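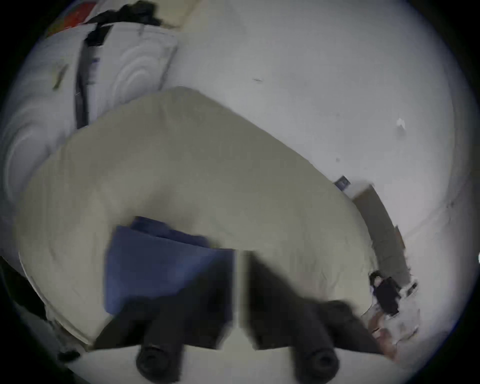
Marilou Policarpio wrote after the November open day that the folding demonstration was the part worth the drive, and asked whether the same two-finger tool can be bought without the arm. It can. The Pekix hand tool is sold as a separate item, order code 2365, and uses the same fingers as the arm-mounted version.

Pekix hand tool, two-finger

Fingers: black, replaceable in pairs
Use: folded cloth, towels, light covers
Operation: one hand, left or right
Spare finger sets included: 4
Warranty: 30 months
Maker: Drumex

At the open day the tool was used on soft goods only. Cloth on a padded surface is a hard case for any gripper - the base gives way under the fingers and the edge of the fold moves with it. Visitors were free to try it after the talk by Damir Jurić.

Demonstrations

The next one is on a Saturday at the Grandaten hall, starting at 10 a.m. Bring your own fabric samples if you want them tested. Samples with metal fasteners should be bagged and labeled. Groups can book a separate slot through Stavros Tomić at the front desk, extension 333.

Finger sets for the older Verschueren handle do not fit this model. An adapter is in stock.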